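Dilska Listening Log, README

What you have downloaded is one person's music listening, typed up by hand and then cleaned with the sort of care usually reserved for tax returns. It covers a single year of albums and gigs. The year was picked for no better reason than that I remembered to write things down.

Last updated 19th November.

Contents

albums.csv has 200 rows, one per album played start to finish. Playing side one and then falling asleep doesn't count, although there's a column for it (slept, yes or no) and it is fuller than I would like.

gigs.csv has 70 rows, which includes support acts. If I arrived during the support act's last song it still gets a row, with the rating left blank. Festival sets are listed one by one, so a long afternoon in a field can look like a very busy social life.

notes.txt is free text and was never meant to be read by anyone. Some of it is about parking.

Columns that need explaining

rating: a whole number from 1 to 4. There is no middle option because I know what I would have done with one.

first_listen: yes if I had never heard the record before. Albums I owned in high school and had completely forgotten are marked no, on my honor.

source: where I heard of it. The usual values are friend, radio, shop and Evero, the last being the newsletter I unsubscribe from every November and rejoin by spring.

mood: please don't build anything on this column. I filled it in weeks later from memory, and the word "fine" is doing an enormous amount of work.
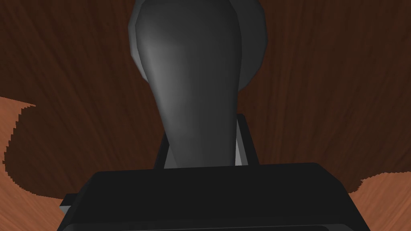 After the first version went up, Onsri wrote in to say that a four-point scale was useless for anything except starting arguments, and that giving the Bremus live album a 2 was proof the whole file should be taken down. The rating column should at least be split, one number for the songs and one for the recording, since the Bremus album is a great set captured by what sounds like a microphone in a coat pocket.

I have thought about this more than I expected to. The rating stays, but there is now a sound column, also 1 to 4, filled in for albums only. Bremus gets a 2 there as well. Sorry.

Known problems

Reissues are a mess. If the reissue has extra tracks I logged it as a new album, unless the extra tracks were demos, in which case I mostly didn't. Check the edition column before joining on title.

Band names that start with "The" are filed under T in albums.csv and under the next word in gigs.csv. I can see how this looks.

Genre is whatever I would have called the record if somebody asked me in a parking lot. "Guitar" is a genre in this file. So is "sad guitar."

Plays in the car are undercounted. Plays while cooking are overcounted, mostly thanks to one record that happens to be as long as a pot of rice.

What it's good for

Practicing joins, making small charts, settling whether a person's taste changes over a year. Mine drifted toward quieter records until summer and then drifted right back.

It is a poor guide to what was popular, and a worse one to what was good. Please don't train a recommender on it unless you want to be sent a lot of slow albums with rain on the cover.

Use and corrections

Copy it, change it, share it. A mention of the Dilska log is welcome. Corrections to dates, spellings and track counts go in the issues page and usually get fixed within two weeks. Corrections to ratings go there too, where they will be read.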